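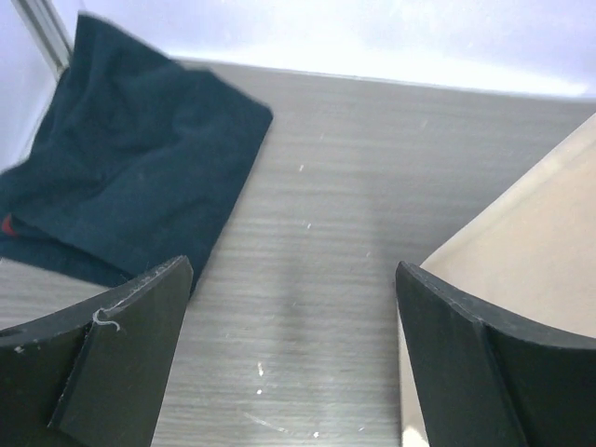

Kapitel 2
Falten — vom Stoff zur Form

Ein Stück Stoff kann flach liegen, sich wölben, hängen oder stehen, und für all das braucht es weder Nadel noch Faden! Falten ist die älteste Technik, die wir in diesem Buch behandeln, und vielleicht die schönste, weil man sofort anfangen kann. Ein Tisch genügt, dazu zwei Hände und ein Tuch.

In Kapitel 1 haben Sie Fasern und Bindungen kennengelernt. Jetzt geht es darum, wie sich ein fertiges Gewebe verhält, wenn man es umlegt. Was geschieht an der Bruchkante? Warum springt Wolle wieder auf, während Leinen den Knick behält? Und weshalb liegt ein schräg zum Fadenlauf gefaltetes Tuch so viel weicher als ein gerade gefaltetes?

Die Wäscherei Desard gab 1888 ein Heft für ihre Lehrmädchen heraus, in dem 69 Arten beschrieben sind, ein Tuch zusammenzulegen — eine wunderbare Quelle, auf die wir in Abschnitt 2.3 ausführlich zurückkommen.

Sie lernen in diesem Kapitel
den Fadenlauf zu bestimmen,
Lagen, Bruch und offene Kante zu unterscheiden,
eine Faltung so zu notieren, dass andere sie nachlegen können.

Zum Einstieg
Falten Sie ein Küchentuch diagonal und streichen Sie es nur mit der flachen Hand glatt. Wo bleiben Wellen stehen? Zeichnen Sie ihren Verlauf auf.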